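Notes on collecting the medicine box task

September went mostly on one task: open a white storage box with two side latches and a handle on the lid, put medicine packets into it, close it again. I have been recording it with hand-held grippers, one per hand, and training on the result. These are my notes on the collection side. The training side will get its own post when I have numbers I trust. 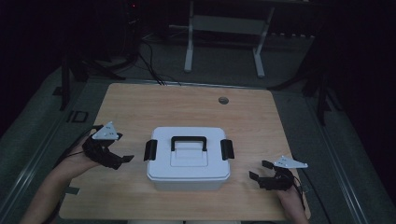
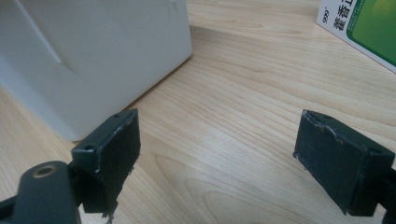 We are at 1226 recorded episodes, of which 378 have been thrown out. That is a worse ratio than I would like, and most of the loss came from the first two weeks.

The largest single cause was tracking. Each gripper's pose is recovered from its marker plate, and the latch on the left side of the box invites you to roll your wrist outwards until the plate faces the wrong way. The pose then jumps by several centimetres for a few samples and comes back. Kenneth Urquhart wrote a filter that rejects any episode where the jump is longer than 12 samples and interpolates the rest. I was against interpolating at first. Having compared policies trained with and without the repaired episodes, I can't find a difference, so they stay in.

The second cause was clock drift between the two wrist cameras. For a single-handed task you might never notice. For a latch that has to be released while the other hand steadies the box, an offset of a tenth of a second teaches the model to pull before it is holding anything. We now tap the jaws together twice at the start of every episode and align on that. It is crude and it costs three seconds a time.

The third was us. Zewditu Tufa and I did nearly all the recording, and we open the box differently. She does both latches at once. I do left, then right, then lift. Mixed together, the two styles gave a policy that would start on one latch, hesitate, and reach for the other. Callum Aitken suggested tagging episodes by style and conditioning on the tag, which works, but it is simpler to agree on a method beforehand. We settled on both latches at once, as it is quicker. My older episodes are kept in a separate folder and used only for the packet handling.

On variation: I moved the box between episodes according to a printed list of positions and angles. Left to myself I put it back in nearly the same place every time, even when I believed I was moving it at random. The list has 200 entries and we go through it in a shuffled order. The packets are placed by hand, with the single rule that at least one must lie at an angle to the table edge. Packets lying flat are the hard part of the task. The jaws have to come down either side of something thin, and a finger pad that touches the table a moment early will push the packet away.

Pad wear matters more than I had allowed for. A new pad grips a card packet with very little force, and an old one needs a noticeably firmer squeeze. The person holding the gripper adjusts without thinking, and so the recorded jaw widths shift slowly over the life of the pad. I plotted closing width against episode number and the trend was plain. We now log the pad set with each session, and I would advise anyone starting out to do that from the first episode. I have had to reconstruct ours from order dates.

Two things are still open. Failed grasps followed by a successful retry are kept at present, on the grounds that the robot will need to recover too. Alasdair Moncrieff thinks they should be weighted down. I have a run going overnight with them removed altogether, and will add the result here.

The other is lighting. Everything so far has been recorded in the same room, and I expect the policy to do badly by a window. The next batch will be done at Losten, on a different table, with the blinds up for half the episodes.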